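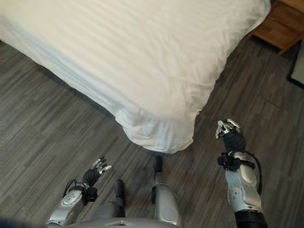 Posted by vlaxdal, 24 November 2019, in Bedding and Linen

Subject: White striped cover, foot corner bunches near the floor

The cover is white with a faint self stripe and goes right over the mattress. Along the side it falls straight and I have no complaint. At the foot corner it gathers into a lump of folds that very nearly touches the boards. The mattress is a Ritomov, standard double. The cover is a Kunden, bought in August and washed at 40 degrees. I want the corner to hang as flat as the side does. Is this a matter of folding, or is the cover the wrong size?

Vibeke Laxdal

----

ostergaard_b wrote:

Neither, quite. A square-cut cover will always do this at the corner. The two overhangs meet there and the surplus is a square of cloth with sides equal to the drop. Its point hangs lower than either edge. If your drop is 3 hand widths, the point reaches a bit over four. Bedspread makers get round it by rounding the foot corners or splitting them.

Birthe

----

plainweave wrote:

I disagree that it has to be cut. A mitred fold deals with it. Lift the side edge a forearm's length from the foot, lay it on top of the bed so it makes a triangle, tuck what is left hanging at the foot, then bring the triangle down. Press the crease with the flat of the hand.

----

ostergaard_b wrote:

That is a sheet corner. It works if you tuck. She has a cover with a hem that is meant to show, slightly ruffled from what I can see, and a tucked foot with a loose side looks unfinished.

----

plainweave wrote:

Matter of taste. Hotels tuck the foot and leave the sides all the time.

----

vlaxdal wrote:

I would prefer not to tuck. The hem was half the reason for buying it. Would ironing help? There are soft creases all over the top as well.

----

tog_and_thread wrote:

Ironing will improve the top and do nothing for the corner. What fibre is it? If it is 100 per cent cotton, take it off the line slightly damp and put it straight on the bed. Pull from the foot first, then the sides. Most of the creasing drops out overnight.

Check as well that the stripe is parallel to the long edge of the mattress. If the cover has gone on a few degrees askew, one foot corner gets more cloth than the other and you blame the cut. What does the opposite corner do?

----

vlaxdal wrote:

Cotton, according to the label. The opposite corner also hangs low but less so, now that I have measured. So part of it is my placing. I shall reset it by the stripe.

----

ragrug wrote:

I had the same trouble with a Ragnarsson cover over laminate. The low corner picked up all the dust and went grey along the hem. In the end I rounded both foot corners using a dinner plate as the guide. Too small a curve – use a string and a pencil, with the string as long as the drop.

----

ostergaard_b wrote:

Agreed on the string. Pin it in place on the bed, mark, take it off, leave a seam allowance and only then cut. Wash it once more beforehand in case it has any shrinkage left.

----

plainweave wrote:

Or fold the surplus under and hold it with two stitches, which can be undone. I would not take scissors to a new cover on the advice of a forum.

----

vlaxdal wrote:

Stitches first, then. If they pull at the hem I shall try the string. I have Wasta thread in white, which should be near enough.

----

Contact the moderators | Copyright the forum and its contributors | Back to top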